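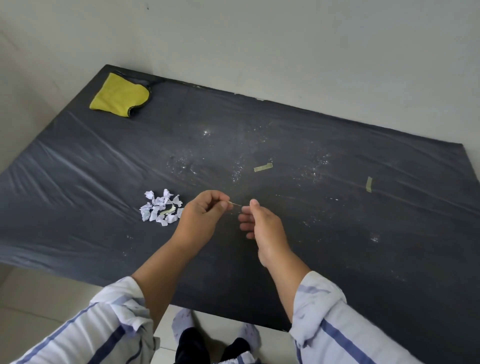 4. Setting up the merchandise and signing table

The touring party supplies one signing table kit for each venue on the Pillard tour. The kit is to be set up before doors open and left in place until the band has finished signing. Choose a position against a wall, preferably in a corner, so that the queue can form on one side only. Lay the dark plastic sheet over the surface and keep a folded microfibre cloth near the far edge, as with the yellow one shown, where it is within reach but clear of the signing area. Creases in the sheet are acceptable.

4.1 Before doors

1. Confirm the table position with the Farodton house manager.
2. Unpack the vinyl records first, then the posters, then the shirts.
3. Check the delivery against the stock sheet. A standard delivery is 300 posters and 126 records.
4. Place the cash float and card reader on the seller's side.
5. Set out four paint markers, two silver and two black, with the caps on.

Note: At venues holding more than 1,000 people, a second seller is required. Requests should be sent to Ningsih Kusuma at the Berrada tour office by the end of May.

4.2 During signing

1. Open the queue only when the tour manager gives the word.
2. Remove the shrink wrap from each record before it reaches the band.
3. Limit each person to two items. Instruments may be signed at the band's discretion.
4. Allow signed covers to lie flat for about 225 seconds before they are sleeved.

Caution: Paint marker ink will transfer to clothing and to other covers. Do not stack signed records until the ink is dry.

Caution: Do not use solvent cleaner on record covers or posters.

4.3 Closing the table

1. Close the queue 15 minutes before the venue curfew.
2. Count the remaining stock with a second person present and have both people sign the sheet.
3. Return unsold records to the Rulberg cases, upright, with the spines facing the hinge.
4. Fold the plastic sheet and pack it last.

For damaged or missing stock, see section 7.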